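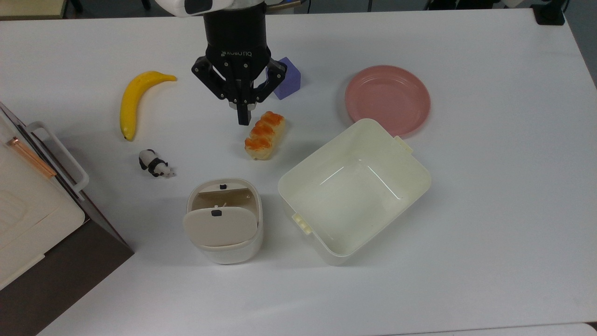 **Gripper opens by itself mid-move, drops whatever it's holding**

**mawuli_k**

Okay, I'm out of ideas, so I'm throwing this at you all. We've got a Robotiq three-finger on a white arm over a tabletop, sorting toy food and household stuff into a bin. It ran fine all through September. Now, every so often, it picks something up, starts moving, and the fingers just open. No error, no protective stop, nothing on the pendant. The arm carries on to the bin and "places" an object that's already on the table (or on my foot, in the case of the banana).

I logged 39 picks this morning and got 8 drops. The purple foam cube went twice and it weighs nothing, so I don't think it's payload. We run everything through Puvgate and I haven't touched the gripper settings.

**ayaaba_c**

Grip force too low. Foam squashes, the fingers think they've arrived, and then it slips out when the arm speeds up. I'd bet lunch on it.

**mawuli_k**

That was my first guess too! But slipping looks different. These fingers open all the way, like somebody sent a release. I can hear it go.

**ekow_akp**

Cable. It's always the cable. Where does yours run? If it's looped along the upper arm, look at what happens when the wrist rolls over. Ours at Fledetstead had a connector that lost contact past a certain angle, the gripper rebooted, and on reconnect the driver re-ran activation, which opens the fingers. You don't get an error if the driver reconnects fast enough.

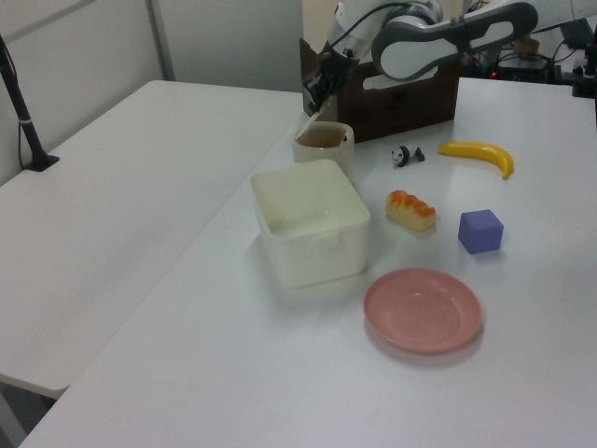

And please stop doing cups until you've sorted it. Soft toys, fine, but anything that can spill ends up in the electronics.

**ayaaba_c**

I still say check the force first. It takes 30 seconds, and pulling a cable harness takes half a day.

**ekow_akp**

Sure, but he said they open fully. Low force doesn't do that, Cecilia.

**abdulrahman_q**

Can I be the boring safety guy? Forget the cause for a minute. A gripper that lets go without telling the controller is a fault you should be stopping on. At Gourlay we put a check on the gripper status, and if it drops out at all the arm halts. And Mawuli, why was your foot anywhere near it??

**mawuli_k**

Fair. I was leaning in to see the fingers. Won't do that again.

Update: raised the force, ran 12 picks, got 3 drops. Sorry Cecilia. Then I parked the arm and rolled the wrist slowly with nothing held, and the gripper status blinked out at the same spot every time. So I owe Ekow a drink. I've ordered a new cable from Povier.

**ayaaba_c**

Fine, lunch is on me. I'd leave the force up anyway for the foam.

**ekow_akp**

Put some slack in the new one at the wrist, and turn off auto-activate in the driver while you're at it. A new cable will wear out too.

**mawuli_k**

Will do both, plus the halt check. Arm's powered down until the cable gets here.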